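Relabeling failures in the marker task

August 19, 2026

The policy for the cup-and-marker task had stalled at 53 percent on the held-out layouts, and more demonstrations did not move it. Tamara Savchuk suggested going back to the failed rollouts and cutting each one at the last state from which a person could still finish the job, then training on the part before the cut with a lower weight.

I used 30 failed rollouts. Cutting them by hand took about 2 hours. The wrist view is the only input apart from joint positions, so the cut point had to be chosen from that view alone.
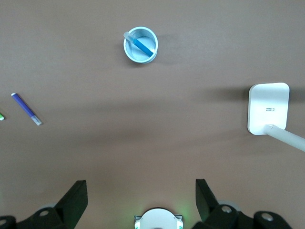 Weights of 0.3 and below made no difference. At 0.5 the success rate on the same layouts rose to 71 percent, averaged over three seeds. The spread between seeds is wide enough that I would not defend the second digit.

Most remaining failures are in the approach. When a marker lies diagonally, the wrist rotates late and the fingers close on the cap end. Svyatoslav Yatsenko sees the same thing on the Wundik setup with a different action head, which points at the data. The next run adds rotation noise to the start poses. I expect to have numbers in November.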